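Search this site Go

Fadton Hall - Premises Inspection Checklist
Sunday, May 27, 2018
By the Hamell Premises Office

Print this page | E-mail this page

1. Fire exits clear and signed. Satisfactory.
2. Extinguishers in date. Two in the Darwish Room fall due for service. Action required.
3. Emergency lighting. Satisfactory - the fault reported in March has been repaired.
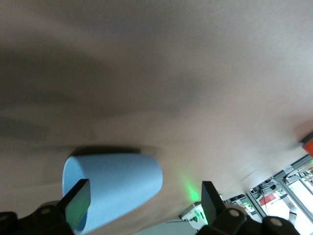 4. Stair handrails. Loose bracket on the Taltutlow Road side. Action required within 16 days.
5. Occupancy notice. The limit of 300 persons must be displayed at the main door. Notice faded - replace.
6. First aid box. Plasters low, otherwise complete.

Completed forms are to be returned to the Premises Office, quoting reference 599.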